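Budgeting for a second pair of hand-held grippers — what are we forgetting?
Posted by mugtree_clodagh (Clodagh Doherty), July
Last updated: Monday

mugtree_clodagh:
Got to hand in a equipment list by Monday. Right now it's one pair of hand-helds, one table, kitchen utensil tasks. Want a second station. Boss says copy the first order and double it. Not convinced — half of that order was the wrong stuff. Current fingers on the whisk job:

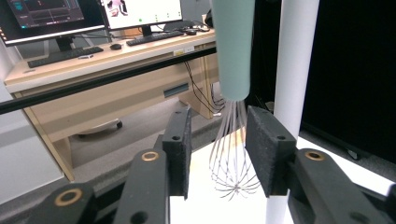 Flat black pads, whisk between them, not closed yet.

Quote from Drakero is for 6 spare pad sets. Too many? Too few?

rcoutinho:
Six is fine for two stations. I'd want 8 if you're doing anything with thin wire, flat pads don't love it. Get softer ones quoted too, ask Bruvwood, they'll cut to size.
Rogério

benchrat23:
Disagree. Pads are cheap, order them when you need them. Spend it on cable management. Every setup I've been in had someone snagging a lead mid-task.

rcoutinho:
Only cheap if you're not waiting on freight. Our last lot sat in Bragança forever.

mugtree_clodagh:
ok fair, will put 8. What about the table? Finance asked if we can skip the extrusion and just buy a desk.

benchrat23:
Yes. Skip it.

rcoutinho:
No!! Where are you going to bolt anything

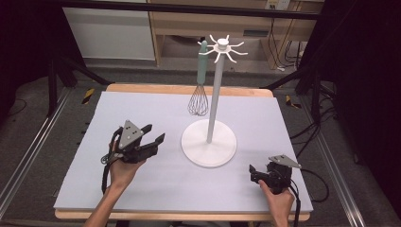
mugtree_clodagh:
Budget for the second table is where I'm stuck. Rails and a top eat most of it, then foam board on top of that. Ours has metal rails down both sides and I'd keep those. Props I can do cheap, the white mug tree with the eight hooks does for hanging the whisk so I'd only need one more of those. Cables I'll give benchrat, there's cabling trailing off each gripper and a bundle on the floor by the tripod. So sleeving goes on the list. 100 for that, enough?

benchrat23:
100 is plenty for sleeving. Add floor covers tho. Still say a desk would do you.

rcoutinho:
Put the Clustolik licence on a seperate line or finance will cut it along with the hardware. Ask me how I know.

mugtree_clodagh:
Done. Sending the draft tonight, rails staying in. Will post what gets knocked back.

Related threads
Foam board or rubber mat for tabletop work
Quotes with freight included — who does them?
Drakero pads, soft vs hard
Leasing a second station instead of buying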